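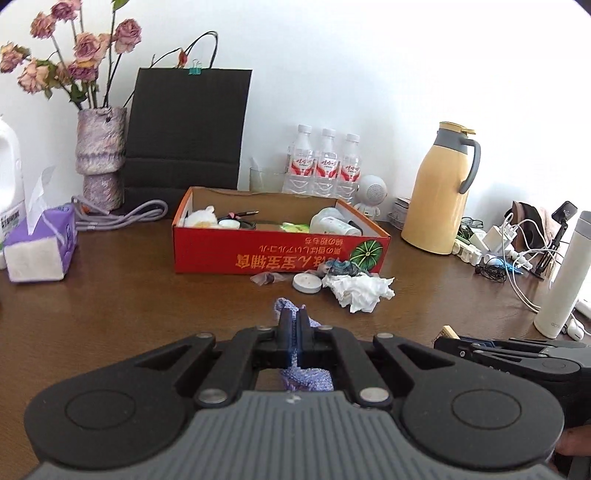
Purple cloth in the gripper's fingertips, table and wall behind.

Pandum (arcade, not the home version): is the second loop unfair or am I just bad?

vundville_kid
Posted 14th July
OK so I finally cleared the first loop of Pandum last night after what has to be months of trying, on the original board ruleset, three lives, no continues. I was so happy I yelled and woke the dog. Then the second loop starts and the lanterns drop twice as fast and I lost everything I had left on the ferry stage in maybe a minute. Is that normal? I grew up on the home port where the second loop is basically the first one with different colors, so I had no idea. Final score was 70,500 if anybody cares.

tinpot
Congrats on the loop! Yes, normal. The ferry is where most runs die. The trick is to stay on the left rope and not get greedy with the fish. I know the fish are worth 500 on loop two. Leave them alone.

Mebrat Tefera
Gonna disagree with tinpot on the left rope. Left rope works on loop one, but on loop two the second lantern always comes down on that side if you're standing still when the whistle blows. I go up the mast, wait there, and drop down when the ferryman turns around. It looks like suicide but I get through it most times. And I do take the fish (some of them).

tinpot
"Always" is a stretch. I've been playing this thing since it was in the laundromat by my parents' place and I've stood on that rope through the whistle plenty of times. The lantern picks its side off the timer. If you enter the stage on an even number it goes right.

Mebrat Tefera
Then we have different boards, or one of us is remembering wrong, and I played it this week lol

vundville_kid
Wait, there are different boards??

Shayne Paewai
There are two revisions, yeah. The early one has the Dultau logo in yellow on the title screen and the later one has it in white. On the yellow one the lantern side depends on the timer like tinpot says. On the white one they changed it so it goes wherever you're standing. I own the white one and it has ruined many evenings. Kid, which one are you on?

vundville_kid
White. Crap.

Shayne Paewai
Then do the mast thing. Mebrat is right for your version.

tinpot
Fine, I'll take half credit. I didn't know about the logo thing, mine's yellow for sure. Still think the yellow version is the better game, you can plan around it.

Mebrat Tefera
Better?? You memorize a timer and walk through the stage. White at least makes you move. That's the whole fun of the ferry for me.

kumsafan
Both of you are wrong because Kumsa came out the same year and is better than either one :) But real question, does the home port match yellow or white? I have the port and the lanterns don't seem to follow me at all.

Shayne Paewai
Neither. The port has fixed lanterns, same spots every time. They also cut the bell tower stage completely, which still bugs me. I got the port for Christmas as a kid and sat there waiting for the bell tower and it just went back to the start.

kumsafan
There's a bell tower??

tinpot
Oh man. You need to find a cabinet. It's the best stage in the game, the bells knock you up a floor if you time the jump. Best music too.

vundville_kid
Update: tried the mast a bunch tonight. Died a lot at first because I was dropping too early, but then I made it off the ferry twice and got to the second bell tower! Lost my last guy to a bat. The one at the arcade here has a sticky jump button so I'm going to blame a couple of those on the button. Stage timer said 39 when I got off the ferry, is that slow?

Mebrat Tefera
It's slow but who cares, you got off! For the bat, duck on the third step. It never comes lower than your hat.

tinpot
On yellow it does.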